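3.2 Wall coverings at internal corners

The survey by Dunstan and Jayawardena treated each room as having one wall covering. In the Fisside dwellings this assumption failed often enough to require a separate coding step. Of the 40 rooms recorded, 12 had two patterned papers meeting at a corner, and in 10 of these the papers differed in both ground color and motif. We therefore coded each wall surface on its own and treated the seam as a third unit.

Three attributes were entered for every surface: ground, motif family and repeat direction. Motif family follows the Debnath scheme, with one change. Damask papers arranged in horizontal bands were separated from damasks with an all-over repeat, as the bands give the eye a level line that stops abruptly at the seam. Botanical papers were divided into dense and open types according to how much ground remains visible between sprigs.

Figure 4 shows a pairing of this kind. A banded damask, muted brown on pale cream, meets a white paper with gray fern fronds and scattered orange round flowers. The two share no motif, and the damask is the darker in its printed color. Glare washes out part of the brown pattern, so ground color should not be read from that area.

Coding was done by Majumder and Kanagaratnam working separately. Disagreements – most of them over open and dense botanicals – were settled by a third reader. The full set contains 275 surface records, including repeat entries for walls broken by a door or chimney breast.

Figure 4. Two patterned wallpapers meeting at a seam: banded damask (left) and fern and flower botanical (right).
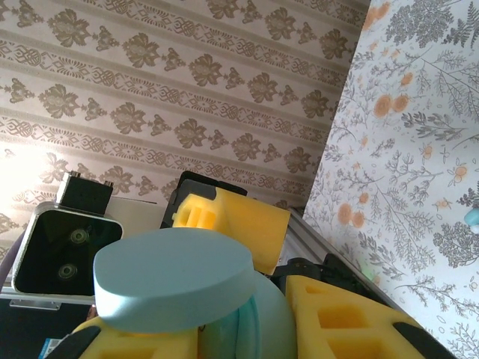

Seams were then graded by contrast on a scale from one to five, using ground color first and motif scale second.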